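How to clean and renew the thermal paste in an old desktop computer

Posted December 21, 2019, by Boyang Shao

My office desktop is from the time before I moved to this city, and since last June it became very loud. When I opened a large spreadsheet, the fan went up like a hair dryer. A colleague, Oranuch Inthanon, told me to change the thermal paste before I spend money on a new machine. I did it, and afterward I did it also for two computers of the neighbors. I write down the steps for people who never opened a computer before.

What is thermal paste

Between the processor and the metal block that cools it there is a very thin layer of gray or white paste. It fills the small scratches of both surfaces, so the heat can pass. After some years the paste becomes dry like old toothpaste, and the heat passes badly. Then the fan must work harder.

What you need

A Phillips screwdriver, medium size
A small tube of thermal paste (mine is from Povix, but any non-conductive kind is good)
Isopropyl alcohol, 90 percent or more
Coffee filters or a cloth that leaves no fibers
A soft brush and a can of compressed air
A small dish for the screws

Do not use kitchen paper. I tried it the first time and I was picking out white fibers for a long while.

Before you open the case

Run the computer for five minutes, so the old paste gets a little soft. Then shut it down completely, not sleep mode. Pull out the power cord and hold the power button for ten seconds. Put the case on its side on a table. A carpet is a bad place for this work.

Touch the bare metal of the case before you touch any part inside, and repeat this every time you come back from another room.

Removing the cooler

First take a photo with your phone, so you remember where each cable goes. Unplug the fan cable by pulling the plug and never the wires. Loosen the screws of the cooler in a cross pattern, each one a little at a time.

When all screws are free, turn the cooler gently left and right before lifting. If you pull it straight up and the paste is hard, on some boards the processor comes out together with the cooler, and the pins can bend. If it does not move, warm it with a hair dryer for two minutes and try again.

For the normal cleaning you can leave the processor in its place. I took mine out only because some old paste was at the side. To do this, push the lever down, move it away from its hook and let it rise slowly. Lift the metal frame, hold the processor by two edges and put it somewhere clean.
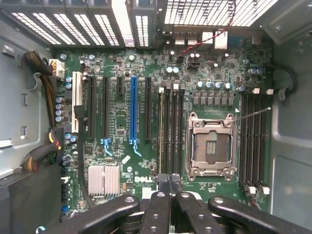
Dell motherboard with the CPU socket empty and the memory slots on both sides of it.

When the socket is open, be very careful. Do not blow in it, do not use the brush near it, and do not let any alcohol drop inside. The contacts are thinner than hair, and a bent one is very difficult to repair.

Cleaning

Put some alcohol on the coffee filter and wipe the top of the processor from the edge to the center. Change the filter when it is gray. Do the same with the bottom of the cooler. Wait until everything is dry.

Now is also a good time for the dust. Hold the fan with one finger so it cannot spin, and use the compressed air in short pushes between the metal fins.

New paste and closing

If you removed the processor, match the small marks at the corners, lay it down without any force and close the lever. Then put a drop of paste the size of a pea in the center. It is not necessary to spread it, the pressure of the cooler does this. Too much paste will come out at the sides.

Set the cooler straight down and tighten the screws in the same cross pattern. Stop when they are firm. Connect the fan cable again, because without it the computer will give an error or become hot very fast.

My result

With only the browser open, the temperature was before almost 33 degrees above the room. Now it is 24. The fan I hear only in the evening, when the street is quiet.

Comments (2)

Valter Ramalho: Can I use the paste that came with the cooler? It is in the drawer for a long time.

Boyang Shao: If it comes out smooth and not separated in oil and powder, yes. Press out a little on paper first and look.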